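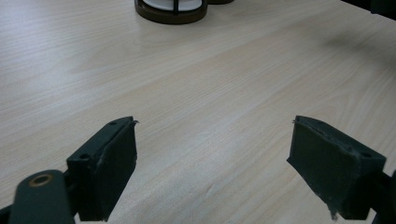
Page last changed: December 20, 2019

4.2 The tabletop as a surface of record

Figure 3. Tabletop with pale, straight grain running on the diagonal.

Much of the writing on shared tables concerns what is put on them. We were more interested in the wood, partly because it stays put. The surface in Figure 3 is blond and matte, with tan streaks and slightly darker bands between them, and it looks smooth. Whether such a finish is solid wood or a laminate cannot be settled by eye, although respondents at the Vistholm site settled it by eye daily, and in both directions.

We asked 70 regular users of the Vistholm and Sileta reading rooms to describe their usual table from memory. Nearly 300 separate remarks were collected. Most dealt with wobble. Only four respondents mentioned the grain at all, and one of these had confused the table with a door.

Grain direction matters more than this would suggest. On the Aka scale, which grades how readily a person lines up paper with a visible line, diagonal grain scored lowest at both sites. Users squared their papers to the table edge and treated the grain as weather. Where the grain ran parallel to the edge, they followed it closely and later denied having done so.

Pale surfaces bring a second difficulty. Even light flattens the darker bands, and crumbs of a similar tan go unnoticed until someone leans on them. The Hao cleaning log, which runs to 3385 entries, uses the word "clean" for pale tables far more often than for dark ones. We do not take this as evidence that they were cleaner. Section 4.3 turns to the edges, where the log is less generous.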